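티켓 #104 식탁 정리 작업, 노란 물체 집기 실패 반복
상태: 진행 중 (부분 해결)
우선순위: 보통
등록: Vlasta Vasić
담당: Tihomir Omerović
참조: Krešimir Golob, Walter Benavides
제품: Sarketow 팔 + Hinari 제어 소프트웨어
등록일: 2021년 8월 22일 일요일

증상
식탁 치우기 루틴 돌리면 큰 물건은 그럭저럭 되는데 작은 노란 물체에서 계속 막힘. 접근까지는 정상. 손가락 닫히는 순간 물체가 옆으로 굴러감. 재시도 들어가면 원래 위치로 다시 내려가서 허공을 집음. 그러고 "완료" 뜸. 완료 아님.
쟁반도 문제 있음. 가장자리 못 찾을 때가 있고, 찾아도 한가운데로 내려가려고 함.

재현 방법
1. 회색 테이블 위에 물건 배치
2. Hinari에서 "정리" 루틴 실행, 속도는 기본값 300
3. 순서 자동으로 두기
4. 노란 물체 차례에서 실패. 거의 매번

이미 해본 것
- 재부팅. 변화 없음
- 손목 카메라 캘리브레이션 다시. 차이 모르겠음
- 조명 방향 바꿈. 쟁반 인식은 오히려 나빠짐
- 그리퍼 힘 낮춤. 굴러가는 건 똑같음

일단 오늘 돌린 조건 기준으로 적음. 테이블에는 흰 쟁반, 빨간 병, 노란 물체, 손잡이 달린 나무 상자. 집에서 밥 먹고 나면 흔히 널려있는 정도라고 생각하고 고른 구성임. 사람이면 말하면서도 치우는 양.

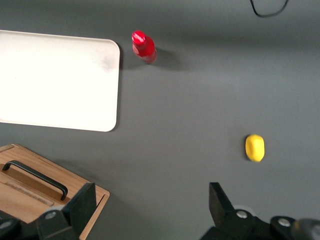
로그 보면 루틴이 잡은 순서는 병, 노란 것, 상자, 쟁반. 왜 쟁반이 마지막인지 모르겠음. 쟁반이 제일 넓으니까 먼저 빼면 팔이 움직일 자리가 생길텐데 플래너는 그런 생각을 안 하는 듯. 순서 수동으로 바꿀 수 있는지도 같이 확인 부탁.
그리고 질문 하나. 이걸 9월에 고객한테 "집안일 보조"라고 보여줘도 되는 수준인지. 제 생각엔 아직 아닌데 영업 쪽은 된다고 하고 있음.
- Vlasta

[댓글 1] Tihomir Omerović
로그 받음. 보는 중. 우선 급한 것만.
노란 물체: 손가락 끝이 너무 높은 데서 닫힘. 둥근 물체는 윗부분 누르면 당연히 밀려남. grasp_height 값 2 낮춰서 다시 해봐주세요. 속도도 같이 내리지 말고 높이만 먼저. 둘 다 바꾸면 뭐가 효과 있었는지 알수 없음.
허공 집는 것: 재시도할 때 사진을 다시 안 찍고 첫 위치를 재사용함. 설정에 "재시도 전 재촬영" 있음. 기본이 꺼짐. 켜세요. 한 번 시도할 때마다 시간이 더 걸리긴 함.
쟁반: 밝은 물건이 하얗게 날아가면 경계 검출이 흔들림. 노출 자동 끄고 수동으로 한 단계 낮춰보세요.

[댓글 2] Vlasta Vasić
높이만 낮춤. 굴러가는 횟수 확실히 줄었음. 근데 이번엔 손가락이 테이블을 긁는 소리 남. 긁힌 자국은 없음. 계속 써도 되나요?
재촬영 켬. 굴러간 뒤에도 따라가서 집음. 이건 좋음. 대신 엄청 느림. 물건 하나에 그 시간이면 그냥 제가 치우죠...
노출은 오후에.

[댓글 3] Tihomir Omerović
긁는 소리 나면 계속 쓰지 마세요. 1만 올리고 접촉 정지 켜기. 접촉 감지 임계값은 3000으로. 더 낮게 잡으면 아무것도 안 닿았는데 멈춤.
느린 건 맞음. 재촬영 후 움직임이 가라앉을 때까지 기다리는 시간이 있음. 줄이면 흐린 사진으로 위치 계산해서 도로 빗나감. 지금 버전에선 방법 없음.

[댓글 4] Krešimir Golob
끼어들어서 죄송. Grgić 공장 쪽에서 같은 팔 쓰는데 거긴 문제 없음. 부품이 항상 같은 자리, 같은 방향, 같은 모양이라 그럼. 하루 종일 돌아감. 작업대 정리를 시켜봤더니 바로 이 티켓이랑 똑같이 됨. 굴러가는 거, 얇은 거, 넓적한 거에서 다 막힘.
그러니 "기계가 집안일 되냐"는 질문은 저도 아직이라고 봄. 옮기기는 됨. 치우기는 안 됨. 병을 들 수는 있는데 냉장고에 갈 병인지 버릴 병인지는 사람이 정해줘야 함.
상자는 손잡이를 집게 하세요. 몸통으로 잡으려다 떨어뜨린 적 있음. 손잡이가 비스듬하면 손목 회전 제한부터 확인.

[댓글 5] Vlasta Vasić
노출 수동으로 낮춤. 쟁반 경계 이제 잡힘. 근데 들어올리질 못함. 가장자리를 물긴 하는데 한쪽만 들리고 기울어짐. 위에 뭐 올려놨으면 다 쏟아졌음.
상자는 손잡이로 성공. Krešimir 감사.
병은 처음부터 문제 없었음. 뚜껑 쪽 잡고 잘 듦.

[댓글 6] Tihomir Omerović
쟁반은 한 팔로 무리임. 소프트웨어 문제 아니라서 이 티켓에선 못 고침. 테이블 끝까지 밀어서 집는 동작이 Gokard 모듈에 있긴 한데 아직 시험판. 원하면 Zlatko Mladenović한테 요청해둘게요. 빈 쟁반으로만 시험하세요.
순서 변경: 루틴 편집 > 고급 > 우선순위. 자동 끄고 번호 직접 입력. 저장 두번 눌러야 되는 버그 있음. 별도 티켓으로 올라가 있음.

[댓글 7] Walter Benavides
9월 시연 건만 답변. 문구에서 "집안일 보조" 뺌. "지정한 물건 옮기기"로 감. 쟁반은 시연 구성에서 제외. 속도 질문 나오면 실제 속도 그대로 보여주세요. 빨리감기 영상 쓰지 말 것.

[댓글 8] Vlasta Vasić
확인. 문구 바뀐 건 다행.
높이 1 올리고 접촉 정지 켠 상태로 다시 돌림. 긁는 소리 없음. 노란 물체 대체로 집음, 가끔 굴러가면 재촬영하고 다시 가서 집음. 실패했는데 "완료" 뜨는 건 그대로. 이거 꼭 고쳐주세요, 자리 비우고 믿고 있을 수가 없음.
Gokard 모듈은 요청해주세요.

[댓글 9] Tihomir Omerović
Zlatko한테 요청 넣음.
"완료" 표시 건은 재현됨. 집은 뒤 손가락 간격을 확인 안 하고 다음 단계로 넘어감. 개발 쪽으로 분리해서 넘겼고 이 티켓은 수정본 나올 때까지 열어둠. 그때까지는 루틴 끝나면 테이블 직접 확인해주세요.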